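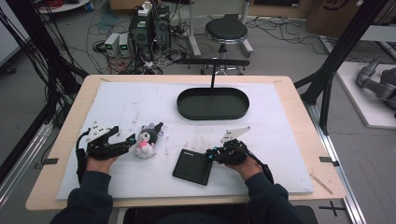 Worktable with foam board, plush toy, black pad and oval tray

Batgate Shared Workrooms
Minutes of the Furniture and Rooms Meeting, July

The meeting opened at 4:00 p.m. in the Lesance Room. A quorum was present. Apologies had been received from the Kuisisto Street site and were noted.

1. Minutes of the previous meeting

The minutes were approved with one correction. Under the item on door closers, "replaced" was amended to read "adjusted." The matter of the unreturned key to the paint cupboard was carried forward.

2. Worktable surfaces

The meeting considered the condition of the white foam boards laid over the wooden tables. The board shown with these minutes has gray scuffs and smudges across its surface, and a small piece of tan tape remains near one corner. Members differed on whether marks of this kind call for replacement. One view was that the boards are working surfaces and should be kept until they dent or split. Another was that visitors form an opinion of the building from its tables.

Agreed: Boards are to be wiped down at the end of each booking and replaced when an edge breaks or the surface no longer lies flat. Scuffing alone is not grounds for replacement. Two spare boards are to be held in the Lesance Room store.

Agreed: Tape is to be lifted from boards when a booking ends, unless the same group has the table again the next morning.

3. Small items on tables

A proposal to limit what may be left on a table overnight was discussed at length. The items on the table shown include a small plush toy in a black hood, a flat black square pad and a dark green oval tray with a raised rim. A thin wooden stick lies near the table's right edge. It was observed that small objects of this sort are the ones most often handed in at the front desk without a name or booking number.

It was suggested that every table be supplied with a raised-rim tray for loose items. The meeting favored the idea but did not wish to specify a color or shape. A request that soft toys be stored in closed bins was not supported.

Agreed: One tray per table, to be bought from the existing allowance. Items left outside the tray will be taken to the front desk and kept until the end of the following month.

4. Floor and rail markings

The meeting noted the black tape cross on the gray floor and the black tape marks on the metal rails at either side of the table. Cleaning staff have asked which markings may be removed. Tape on floors and rails is to stay in place unless a written request for its removal has been received. The cleaning instructions will be revised to say so.

5. Seating

The round black stools on chrome bases were reviewed following comments that they are too low for the newer tables. A quotation from Isell for taller stools came to nearly $2,000, including delivery. Members considered this high and asked whether the present bases could take a longer column.

Agreed: Isell to be asked for a price on parts only. No order is to be placed before the next meeting.

6. Expenditure

Spending on tables, boards and minor repairs for the year to date was reported as $1,117. The figure was accepted. The invoice for the Lesance Room blinds had not arrived and is not included.

7. Other business

The noticeboard in the corridor still carries the spring booking hours. The office will replace the sheet.

A question was raised about the drain smell near the rear entrance. It was referred to the building manager and no discussion took place.

The meeting closed at 5:25 p.m. The next meeting will be held in the same room in September, and papers should reach the office one week in advance.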